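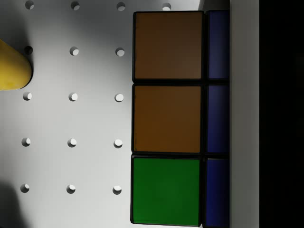
Sadton paper says sorry for the stories it never ran

By Elsie Catterall
October 11, 2024
2 min read

Readers of the Sadton weekly opened it this morning to find the whole front page given over to an apology, and a fairly blunt one at that. The paper, which has come out every Friday for as long as most of us in town can remember, says that for years it covered the Polish families of the Szczepańska Street district only when there was a fire, a fight or a court date.

The apology is signed by the editor, Neelam Jaiswal, who took over in September and who spent her first weeks reading back issues in the basement (a chilly job, she told me, and she brought a blanket). She and one reporter went through around 800 stories that mentioned the neighborhood. Only 39 of them quoted a person who lived there.

"I kept thinking the next box would be better," Jaiswal said. "We had neighbors running bakeries and coaching soccer and burying their parents, and we printed the police log."

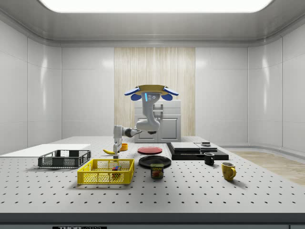 Bożena Borkowska has lived on the street since she was a girl, and she read the page standing up in her kitchen before she let herself sit down with it. She was pleased, she said, though she'd have been more pleased to see it when her mother was alive to read it too. What she would like now is the plain everyday coverage other parts of town have always gotten — school plays, new sidewalks, who grew the biggest squash.

Not everybody is so ready to forgive. Zdzisław Kubiak, who wrote letters to the old editor for years and kept carbon copies of most of them, said one front page doesn't weigh much against a shelf full of bad ones. He plans to keep reading, and he plans to keep writing in.
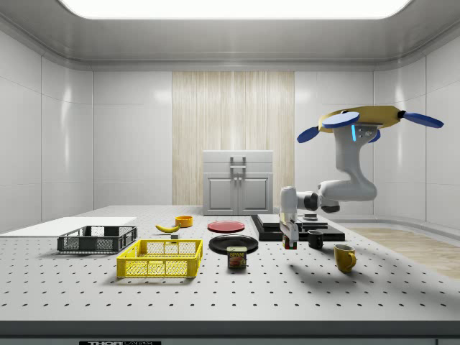
He also wants to know who will be doing the reporting from here on, and that seems a fair thing to ask. Jaiswal said the paper will hire a part-time writer from the district before winter, and that Wojciech Walczak, who puts out the neighborhood newsletter Skoleslow, has agreed to a monthly column. The newsletter goes to 300 homes and will carry on just as before.

The paper printed 1000 extra copies of today's issue, and they are free at the front desk until they run out. Letters about the apology will appear next week, the angry ones included.

Last updated: 4:15 p.m.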